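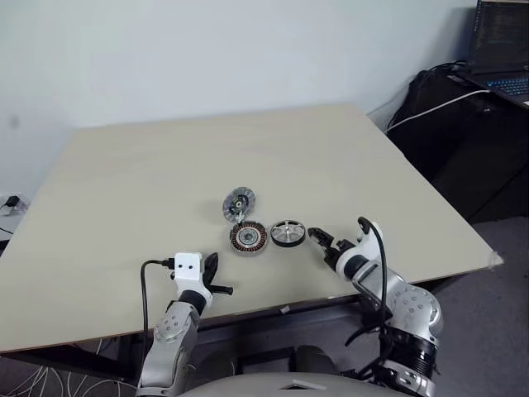 Round motor components, including a wound stator, on a beige tabletop.

Catalog > Workroom Furniture > Fixed-Height Tables > Gramton 1672

Gramton 1672 Fixed-Height Work Table

The Gramton 1672 is a fixed-height table for light assembly, sorting, inspection and repair. It is supplied as a top and a frame, packed separately, and is put together on site. The top is reversible front to back. The mounting holes are symmetrical, so either long edge may face the operator.

Top

The standard top is Puvlow board in Cream. The finish is matte on the upper face and sealed on the underside. Small parts stay visible against it under overhead light, and glare is low at normal seated eye height. Puvlow board is also sold in Slate and White. Slate is made to order and cannot be returned.

The board accepts clamps on all four edges. Do not drill through the top within a hand's width of a frame bolt. Vises should be mounted over a leg, with a backing plate under the board.

Frame

Welded steel legs, bolted rails, powder coated. Each leg has a leveling foot with a locking nut. Set the feet after the table is in its final position, then tighten the nuts. Check them again after the first week of use.

Specifications

Model: 1672
Rated load, evenly spread: 200 kg
Frame bolts: 12, supplied with washers
Top: Puvlow board, one piece
Assembly: two people, hex key supplied
Use: indoor, dry rooms only

The rated load applies to a table standing on all four feet on a level floor. It does not apply to a table fitted with casters. For caster loads, see the sheet packed with the Sebastian caster set. 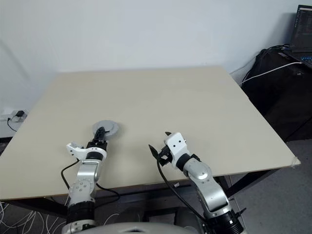 Placement against a wall is acceptable. Leave a small gap along the rear edge if cables are to be dropped behind the top, or order the rear cable tray. The tray hangs from the rear rail and does not reduce knee room at the front. It can be fitted before or after the top is bolted down.

Cleaning

Wipe with a damp cloth and mild soap. Dry the edges. Alcohol may be used for flux and marker. Acetone will dull the surface and is not covered by the warranty. Remove tape slowly and at a low angle; adhesive left on the board comes off with citrus cleaner.

Surface wear

The Cream finish is tested at the Pravuvov plant to 2000 rub cycles with a dry abrasive pad. Light scratches from metal parts are normal and do not affect use. For frequent work with sharp castings, add a bench mat.

Accessories

Rear cable tray
Sebastian caster set, locking
Bench mat, gray
Lower shelf, half depth
Replacement leveling feet, set of four

Ordering

State the model number and top color. Tops and frames may ship on different days. Inspect the corners of the board before signing for delivery.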